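How to Read a Fund's Fee Table Before You Buy

Updated 4/12/19

Fund companies are required to tell you what they charge. They are not required to make you want to read it. The fee table usually sits a few pages into the prospectus, after the cheerful part about the fund's goals, and most buyers never get that far. Give it 30 minutes and a calculator.

Step 1. Get the prospectus, and skip the fact sheet.
A fact sheet is an ad with a chart in it. Look for the word "prospectus" on the fund's site and check the date on the cover. If it's an old one, ask for the current one.

Step 2. Find the sales charge.
This is the "load," and it comes out of your money before any of it is invested. A broker may tell you the load pays for advice. Ask what advice, and how often you'll get it. On $3,209 invested, a 5 percent front-end load takes $160.45 on the first day, and the fund has to earn more than 5 percent just to put you back where you started.

Step 3. Find the annual expenses.
Look for two lines, one before waivers and one after. The after-waiver number is the one the salesperson quotes. Read the footnote. A waiver generally has an end date, and I have yet to see a fund company send out a cheerful letter when it runs out. I do my math with the higher number.
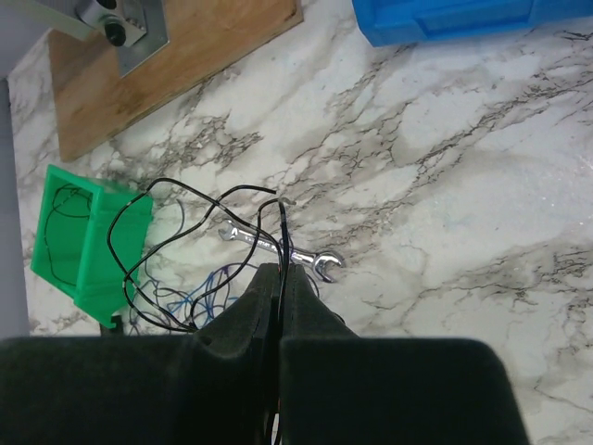 Open-end wrench on a marble-patterned tabletop.

Step 4. Turn percentages into dollars.
Multiply your balance by the expense ratio. With $3,209 in a fund that charges 1 percent, you pay $32.09 a year, whether the fund goes up or down. That sounds small. Now picture the balance after 22 years of adding to it, with the same percentage coming off a much bigger pile — and off the growth that the earlier fees would have earned.

Step 5. Look for the 12b-1 fee.
It is listed on its own line and covers marketing and distribution. In plain words, you are helping pay to sell the fund to other people. The usual argument is that a bigger fund gets cheaper to run. Maybe so. Pull up the prospectus from a few years back and see whether the savings ever reached the shareholders.

Step 6. Compare with something dull.
Put the same numbers next to a plain index fund of the same type. I keep a sheet with roughly 40 funds on it, and the expensive ones do not bunch up at the top for returns. Yours may be the exception. Ask for results after fees and after any load, over ten years or more, and be careful with a chart that starts in a suspiciously lucky September.

One more thing to check: trading costs inside the fund are not in the fee table at all. Look up "portfolio turnover" in the same document. A high figure means a lot of buying and selling, and you pay for that too.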